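Sorting out the play kitchen this week, so a few notes for anyone else with a toddler and too much pretend food.

1/ We had two tubs of it. One was hard plastic from Lurkunska, the other was the plush fruit from Floltley. The plush gets played with. The plastic mostly gets stepped on.

2/ Washing: the Floltley tag says surface clean only. I put ours in a pillowcase on cold, 20 minutes, then dried them on the rack overnight. The colour held and the seams are fine.

3/ Real packaging beats the toy versions. Cereal boxes are the favourite at our place. Tape the flap down and they last a couple of months.

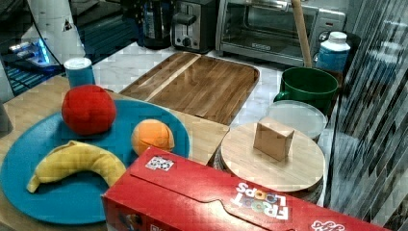
4/ Real plates and boards as well. The small wooden play set we bought from Catacutan was too tiny to hold a whole plush banana, so it went to the op shop.

5/ Storage is one shallow drawer at kid height. If it doesn't fit in the drawer, something goes. We've stuck to that since November.

6/ Someone asked about the little cardboard boxes. They're leftover mailers from Brosura. Ours get used as butter, cake or a parcel, depending on the day.

7/ Still looking for a plush carrot that isn't half a metre long. If you've seen one in a shop, let me know where.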